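**FOR RELEASE 1/22/24**

# Closon reports on a year of trying to get machines to do the dishes

SURNPORT - Closon, the small automation outfit behind the Corrigan chore trials, has published its first full report on whether machines are ready to take over the dull jobs in homes, cafés and shop back rooms. The short answer is no. The longer answer runs to 240 pages and has a chapter on tea towels.

The Corrigan trials set out 35 everyday chores and had each one attempted over and over, first by people holding gripper tools and then by machines trained on what the people did. In all, 2286 attempts by machine were logged and marked. The marking was done by staff who have done a lot of chores in their time, and they were not generous.

"We went in hoping to tell everyone to put their feet up," said Jarlath Geraghty, who leads the trials. "I still wash my own pots. I'd say that's the main finding, if you don't want to read the rest."

## What went well

Machines did best with stiff things that stay where you put them. Tins went onto shelves facing the right way. Mugs were hung on hooks, slowly, with the sort of care usually saved for a christening. Drawers were opened and, in most cases, closed again.

Wiping a flat bench was also a qualified success. The machine wiped what it had been shown and left the rest, a standard of work that many parents of teenagers will recognise.

## What did not

Anything soft, thin, clear or tangled gave trouble. Fitted sheets were dropped from the program in March after a vote. Bin liners stayed in, against advice. Peeling one sheet of baking paper from a pile is listed in the report under "Future Work", along with most of the laundry.

The chore that took up the most argument was one any café junior picks up in their first shift: taking a single disposable cup off a stack. Clear plastic is hard for a camera to make out against a pale bench, and nested cups like to travel together. Squeeze too lightly and the fingers slide. Squeeze too hard and the customer gets something closer to a saucer. Shop owners in Pisutden, asked to name the job they would hand over first, put cups and lids near the top, so the team kept at it.

The report's view is that a machine can be taught this job for one kind of cup, on one bench, with someone standing nearby. Change the brand of cup and much of the teaching has to be done over. A casual on the weekend roster does not have this problem, and will also sweep.

## How the work is done

Before a machine gets a turn, people do the chore themselves with hand-held grippers, which record how the fingers open, close and move. It is patient work and it is done at an ordinary table with the usual clutter of the workshop behind it. Geraghty calls it "making coffee with oven mitts on, for science".
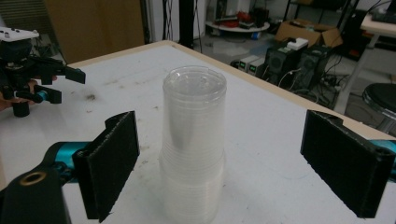 Declan Lenihan reckons the whole business has been aimed at the wrong end of the shop. Stacks of cups were never what wore him out, he told the team after reading a draft, and if a machine could mop behind the fridge he would not care how long it took over the takeaways. His comments are printed in full at the back of the report, including the ones about the mop.

Closon has taken the point. Floors, corners and the gap behind large appliances will be added to the next round of trials, to be run in Surnport and Pisutden by 2 teams working from the same list. Fitted sheets will be put to another vote.

## What households should do now

Closon's advice to anyone thinking of waiting for a machine before tackling the ironing is to start the ironing. The company does not expect to recommend a general household helper on the strength of the present results, and it has no product to sell in the meantime - a gap its accountant has raised more than once.

Shop owners with one steady, boring job and one sort of container may have better luck, and are invited to get in touch.

## About the report

*The Corrigan Chore Report* is free to read on request from Closon's Surnport office. Printed copies are available to anyone willing to come and pick one up, as the machine cannot yet post them.

**Media contact:** Jarlath Geraghty, Closon, Surnport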